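Damia revises durability rules for white work surfaces

December 23, 2019

Damia, the trade body for makers of office and workshop furniture, has published a revised method for testing white matte work surfaces. The new document replaces the version in use for the past eight years and changes the way manufacturers report staining, gloss change and abrasion.

Under the old method, a sample panel was rubbed 1000 times with a weighted felt pad and then graded by eye. The revised method raises the count to 3000 strokes and requires a gloss reading before and after the run. Visual grading remains, but it now takes place under a fixed lamp, with the panel turned through four positions.

The change follows a comparison run in June by the Mykhailiuk laboratory, which received 113 panels from member companies. Panels that carried identical grades under the old rules gave widely different gloss readings once the stroke count was raised. The laboratory traced most of the spread to the top coat - its thickness varied between batches from the same line.

"A matte white surface can pass a visual check and still have lost much of its finish," said Ivan Demchenko, who drafted the revision. "Under flat light the grader sees very little. The meter picks it up."
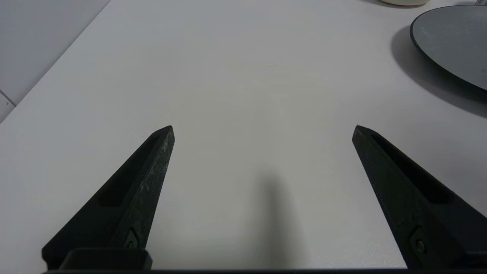
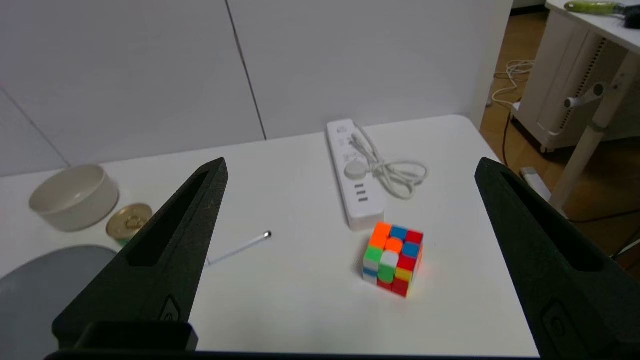
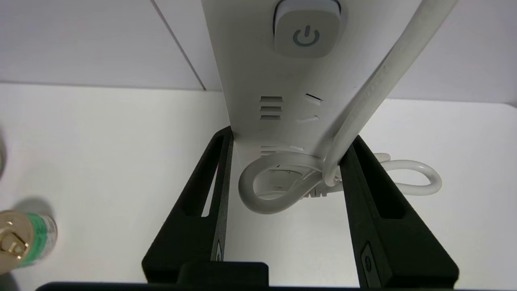

The staining section has also been rewritten. Coffee, ballpoint ink and a dilute cleaning agent are still applied in drops and left under glass covers. A colored wax crayon has been added at the request of companies that sell to schools. Residue is removed with a damp cloth only. Solvents, which the earlier text allowed as a second step, may no longer be used before grading.

Two points were left open. The first is edge wear. Rakska, which supplies edging strip, had proposed a separate impact test for corners and front edges, but the working group could not agree on the shape of the striking tool. The second is heat. The present limit was written for hot cups and takes no account of equipment left running on a desk for a full working day. A draft on long-term contact heat is to be circulated next year.

Manufacturers may continue to quote results from the old method until the end of June, provided the data sheet states which version was used. Results from the two methods are not comparable and may not appear in the same table. Irkorar, a contract test house, said it had already refitted its abrasion rigs and would accept panels for the new procedure in January.

Existing stock does not need to be retested. The requirement applies to surfaces placed in the catalog for the first time, and to existing surfaces if the top coat is changed. Copies of the method are free to members and can be ordered by others from the Damia office.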